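4.2 Casting news and the borrowed opinion

Our second question was what viewers do with a casting announcement when they have never heard of the person cast. We collected 357 comments posted under the news that Emmett Alcantara was joining the second season of Sendumside, a drama then 20 episodes old. Only 32 commenters named anything he had been in. The rest had views anyway, most of them glowing.

We coded each comment as informed, borrowed or decorative. Borrowed comments lean on faith in the show ("they haven't missed yet"). Decorative comments are mostly capital letters. The two coders agreed on nearly everything except sarcasm, where they stopped speaking for an afternoon. 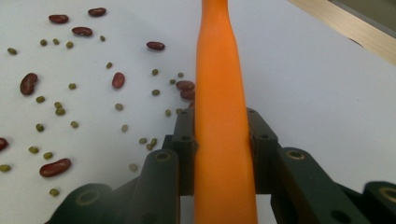

Figure 2. Orange handle held between two gripper fingers.

Groser objected, on reading a draft, that borrowed praise is still praise, and that a fan who trusts the writers has at least sat through the writing. Núñez took the harder line – trust of this sort is a habit, and it survives bad seasons the way gym memberships survive February.

Our data cannot settle this. Borrowed comments did draw longer replies than informed ones, chiefly from people correcting the spelling of Alcantara.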